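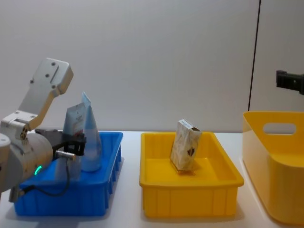

# Tray-to-tray transfer, part 4: teaching the pick and place points

This part assumes the arm is bolted down, the gripper is wired and the controller boots without faults. If any of that is outstanding, go back to part 3. The program moves packaged goods from a blue tray to a yellow one on the shared bench at Vedstead. The controller runs Dobre, and the menu names below are from that software.

## 1. Fix the tray positions

1. Set both trays flat on the bench with a clear gap between them. The gripper needs to come down on the inside of either rim without the fingers touching the neighbouring tray.
2. Mark the corners of each tray on the bench with tape.
3. Push each tray into its marks from the same direction every time. Ours have a little play at the base, and pushing from alternate sides moved the points enough to miss a thin pouch.

## 2. Route the gripper cable

Leave a loop long enough for the full wrist rotation. Jog the wrist slowly to both ends of its range and watch the cable at each end. It may rest on a tray rim but must not hook under one. If it does, shorten the loop at the last clip before the gripper, then repeat the jog.

## 3. Teach the points

Put the arm in hand-guiding mode at reduced speed. Store the points in this order:

- `home`
- `blue_above`
- `blue_pick`
- `yellow_above`
- `yellow_place`

Both `above` points must clear the tallest item in either tray while the gripper is holding something. Measure from the bottom of the held item, not from the fingertips. This was wrong in our first version and the arm dragged a carton across the rim.

Teach `blue_pick` with the fingers open and parallel to the long side of the item. Use a straight-line move between each `above` point and the point under it. Joint moves are fine for everything else.

## 4. Set the grip

Soft packs and cartons need separate settings. Start with the lowest force the menu allows and raise it one step at a time until the item stays put during a slow lift.

- **Stand-up pouches:** grip below the seal, across the filled part.
- **Cartons:** grip across the narrow sides. A carton with an open flap should be gripped well below the flap.
- **Tapered packs:** grip near the base. Higher up, the fingers slide towards the point.

After closing, add a wait of 1000 ms before the lift. Shorter waits work for cartons but pouches are still settling.

## 5. Place and release

Stop `yellow_place` just above the tray floor. Cartons released too high land on a corner and lean, which spoils the next pick if the tray is later used as a source. Open the fingers, wait, then retract straight up to `yellow_above`.

## 6. Test run

Run the cycle empty first, then with one carton, then with a pouch. Keep a hand on the stop button throughout. We ran 17 cycles per item type before raising the speed.

Fault 1417 during the lift means the gripper closed fully without detecting an item. Check `blue_pick` before touching the force setting. Clear the fault from the Dobre status page and jog back to `home` by hand.

Save the program under a new name before starting part 5, which adds the second arm.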